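Stuveo 3 gripper kit with the Pomeck learning method: a review

Posted Dec 11, 2022 by Tiziana Leone

I have been using the Stuveo 3 kit in our repair lab since August. It comes as two things in one box: a two-finger gripper with a small camera at the wrist, and a software package that runs the Pomeck method. Doson sells the pair together. You can't buy the software alone, and I would have liked to, as we already owned a gripper from Kekana that works fine.

The method is a form of learning from demonstration. You move the arm through a job by hand, the software records the wrist camera and the joint positions, and a network is trained to copy what you did. What Pomeck adds is a correction step. After the first training run, the robot tries the job by itself, and you hold a pedal. When it starts to go wrong you press the pedal, take the arm, and guide it back. Only those corrections are stored, and they are given extra weight in the next training run.

Our job for it was handling desktop parts during teardown and rebuild: memory sticks, small cards and processors. These are thin, stiff and easy to damage. I recorded 153 demonstrations over two weeks, then added corrections in three rounds.

Setup

The gripper bolts on in a few minutes. The camera cable is short and I had to reroute it twice. Calibration uses a printed board and went without trouble. The manual says to calibrate again after every finger change, and I found that you do have to. When I skipped it, the grasps landed to one side.

Training took one night on our workstation. The correction rounds were shorter. The software shows a loss curve and not much else, so you learn how good the policy is by running it.

Results

I tested each stage with 20 tries on a mixed set of parts. Trained on demonstrations alone, the robot got nine. After the first correction round it got 14, and after the third it got 17. The gain from the second round to the third was a single try, so I stopped there.

I also ran a plain version, where I spent the same hours recording more full demonstrations and made no corrections. That one ended at 12. It is a small test on one arm, and I would want to see it repeated before saying the method wins in general. The direction matches what the Pomeck notes claim.

Processors are the hardest part in the set. The fingers have to close on the two sides and stay off the underside, and the chip has to stay upright while the arm travels past the case.
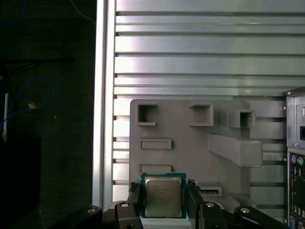

Does the correction step need an expert to run it?

Anyone who can do the job by hand can run it after an hour of practice. Our newest technician did the whole second round. Her corrections were slower than mine, and the policy trained on them improved all the same.

Problems

The policy doesn't carry over well to a new case. When I moved to a different model of computer, the score dropped to eight until I recorded more. Glare is also a weak point. Shiny metal near the part upset the grasp more than clutter did, and turning off one overhead lamp helped. The pedal has a slight delay, too, and you have to press earlier than feels natural.

Price

The kit costs $2,000 with one year of software updates. For a lab that repeats the same few jobs with changing parts, I think that is fair. If your parts always sit in the same spot, a fixed program will do the work for less. We are keeping ours, and I have asked Doson for a longer camera cable.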